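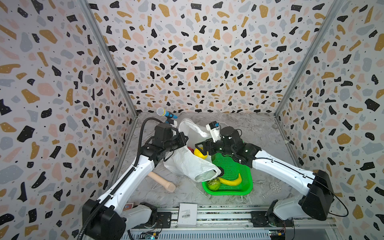 Figure 2. Workcell with two white-and-black robot arms; crumpled white plastic bag below the left gripper.

Journal > Health at Work > Everyday Habits > Midday walking on two Fumstead sites > Section 4

4. Results and discussion

4.1 Who took part, who stayed

Diaries came back from both sites, Bosinov (day shift only) and Primia (days and lates). In total 1,386 usable diary entries. An entry was usable if it had a date, a yes or no for the walk, and at least one of the two mood lines filled in. Entries with a walk ticked but no time given were kept. Entries filled in as a batch at the end of the week were also kept, though marked, and we come back to them in 4.4.

Drop-out was mostly early. People who got through the first fortnight tended to carry on to the end. Those who left gave the usual reasons where they gave any: forgot, too busy, changed shift, didn't like the Seol app. Paper diaries were offered to anyone who asked and a few asked. Paper entries were longer, messier and on the whole more use to us.

Primia lates are thin. The midday walk for a late shift is not at midday, it is a teatime walk, and in January that means in the dark. We should have planned for this and did not. Lates are reported separately where it matters and left out of the main comparison.

4.2 Did people walk

Yes, more than we expected at Bosinov, less than we hoped at Primia. The ask was small: 15 minutes outside, at any pace, any route, at some point in the meal break. No step target. No route map either, after the pilot group said a map made it feel like a fire drill.

At Bosinov the break is long enough to eat and walk. At Primia it is shorter, and the canteen queue eats into it. Several Primia diaries show the same pattern, walk on the days food was brought from home, no walk on canteen days. Plain enough once seen. It was not on our list of things to ask about, so we can't say how strong the link is, only that it turns up in free text again and again.

Weather mattered less than people told us it would. In the starting interviews nearly everyone named rain as the thing that would stop them. In the diaries rain is mentioned often but walks on wet days were only a bit less common than on dry ones. Wind seems to have been worse. Ice was worst, and on the icy mornings the Primia yard was closed to foot traffic anyway, so those days are counted as no chance to walk and are not held against anyone.

Company mattered. Walks with someone else were longer and more likley to happen again the next day. But a fair number of people wrote that being alone was the whole point, and these were some of the steadiest walkers in the group. So we would be slow to recommend buddy schemes across the board. Offer, don't push.

4.3 Afternoon tiredness and mood

Main measure: the self-rated tiredness line, filled in mid-afternoon, scale from 0 to 11. (The odd top mark comes from the Seol slider. It was set up that way and we left it alone once data had started coming in.) On walk days ratings were lower than on no-walk days for the same person. The gap was modest at Bosinov and smaller at Primia. It did not grow over the weeks. It did not shrink either, which is some comfort, as a pure novelty effect should have faded.

Mood line: less clear. Walk days were a touch better but the spread is wide, and a bad phone call from home or a row with a supervisor swamps anything a stroll can do. People said as much. "Good walk, rubbish day" is a fair summary of a whole class of entries.

What we did not find. No difference in headaches. No difference in how much tea or coffee was drunk after the break, though we had guessed there would be a drop. No sign that a faster walk did more than a slow one, but pace was self-reported in three broad words (slow, normal, brisk) and nobody's brisk is anybody else's.

Stiffness is worth a note. Not one of our planned measures. But people at packing benches and people at desks both wrote about backs and necks unprompted, and mostly in the same direction, looser after walking. Lower back in the main. A later study should ask properly, with a before and after question, and should ask about shoes too. Work boots came up a lot. Some people changed into trainers for the break and some could not be bothered, and the ones who could not be bothered walked less far.

4.4 How far to trust this

Not very far on its own. Points against:

Self-report all the way down. No trackers, by choice, since both sites had staff who were uneasy about being tracked by an employer and we had promised they would not be.

No random allocation. People decided for themselves each day whether to walk. Someone who already feels awful may stay in, and then the no-walk day looks worse than it should. Comparing each person with themselves helps with some of this, not with all of it. We tried to get at it through the morning rating. With morning tiredness held steady the afternoon gap gets smaller but does not go away.

Batch entries. When these are taken out the gap at Bosinov hardly moves. At Primia it gets less certain, mainly from having less to work with.

Season. All of it is winter. Daylight may be doing a good deal of the work here, more so than the walking. We cannot pull the two apart, as nobody was asked to sit outside and do nothing, and in that weather nobody would of.

Two employers, one town. Fumstead is flat and both sites have pavement from the gate. A site on a ring road with no footpath would be a different matter.

4.5 What it means for a workplace

Keep it small and keep it loose. The things that seemed to help were dull ones: a break long enough to eat and get out, a door that opens without a long walk round to reception, somewhere to hang a wet coat. Bosinov moved its coat hooks nearer the side exit part way through, for its own reasons, and the diaries pick up on it at once. We make no claim on the strength of some hooks but would put it on the list.

Posters did nothing we could see. The Seol reminder was liked at first, then switched off by most. A reminder sent before the break was put up with for longer than one sent during it.

For late shifts the advice would need rethinking. A lit route at the very least. Possibly a walk at the start of shift in place of the break. Untested.

No one should read this as a treatment for anything. People with ongoing tiredness that does not lift need a GP appointment, and the information sheet said so.

4.6 Next

Summer repeat at Bosinov is agreed in principle. Primia to be confirmed, depends on the shift pattern. Stiffness question to go in. Slider to be fixed. Canteen or packed lunch to be asked every day as a tick box, takes a second.

Section last updated Thursday, February 22, 2018

Related items

Standing desks after the first month: who still stands?
Packed lunch or canteen: a small diary study
Reminders and why people mute them
Daylight and shift work, a short review
Sore feet on hard floors: notes from three warehouses
Tea breaks, water and the afternoon dip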